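4.2 Does the pressurised can keep its promise?

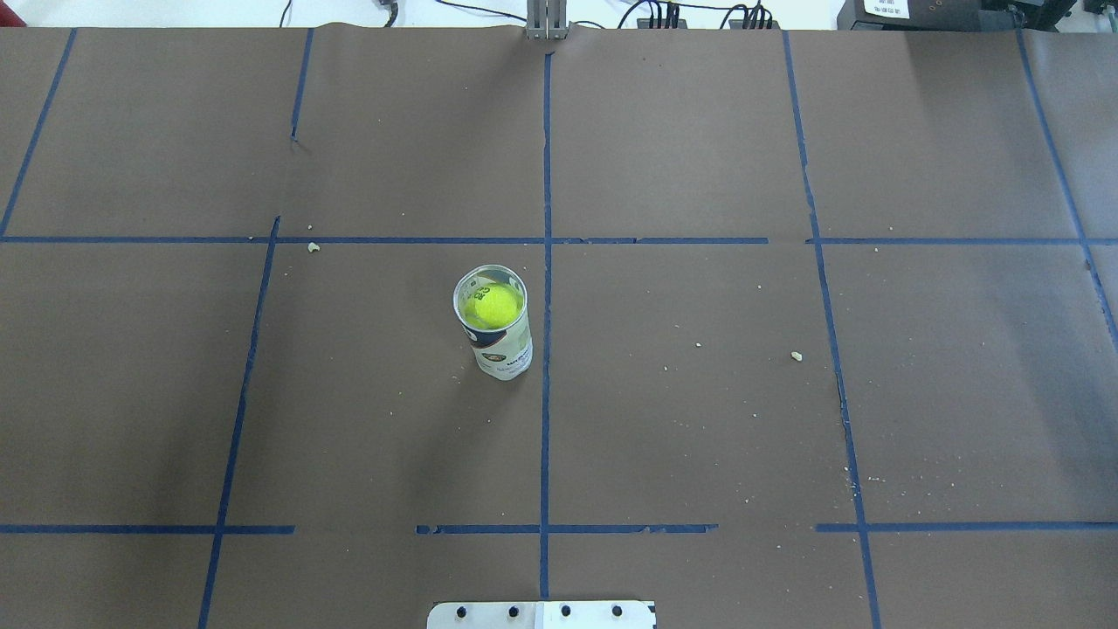
One reviewer of an earlier draft objected that we were making a mystery out of nothing: a sealed can holds pressure, an opened one does not, and any club player could have told us so. We accept the first half of that. What we doubt is the step that usually follows, namely that balls from an opened can are fit for the bin within a few weeks. The claim is repeated in coaching leaflets and on shop websites, and we could trace very little of it to measured results.

Figure 3. An open tennis ball can with a ball near the rim.

The source cited most often is the Pleronton storage trial, which followed balls kept in open cans over 11 weeks. Its authors report a steady loss of bounce and advise replacement at the halfway point. Their own tables give weaker support than the summary suggests. Balls were dropped by hand, the room was heated on some test days and not on others, and the drop in bounce between one reading and the next was often smaller than the spread among balls from the same can. A fall over the whole period is believable. The advice on when to replace them is a guess.

The Ogunleye survey has the opposite trouble. It gathered 1000 replies from club members, which looks solid until one reads the form. Players were asked whether their balls 'felt dead' and how long ago the can had been opened, in that order and on the same page. Someone who has just complained about a ball is likely to remember it as old. No ball was tested, and play was not separated from storage — a ball hit hard for 2 afternoons and a ball left on a shelf were treated as the same thing if their cans had been opened together.

We use cookies to remember your reading preferences. By continuing to browse you agree to our cookie notice. Accept / Manage settings

Our own readings, taken at the Nilalon and Sustamby courts in January, were meant to pull these two effects apart. Unused balls were left in open cans, while balls from matching cans were played with and then put back. The played balls lost bounce sooner at both sites, and the gap was plain to see in the figures. For the unused balls we found a small loss at Nilalon and nothing we would care to defend at Sustamby, where the store room is colder and our readings were less regular.

We do not claim that storage has no effect. Gas leaks through rubber, and given long enough it must show. But replacement dates printed with such confidence ought to rest on more than 3 weak studies, and we count ours among them.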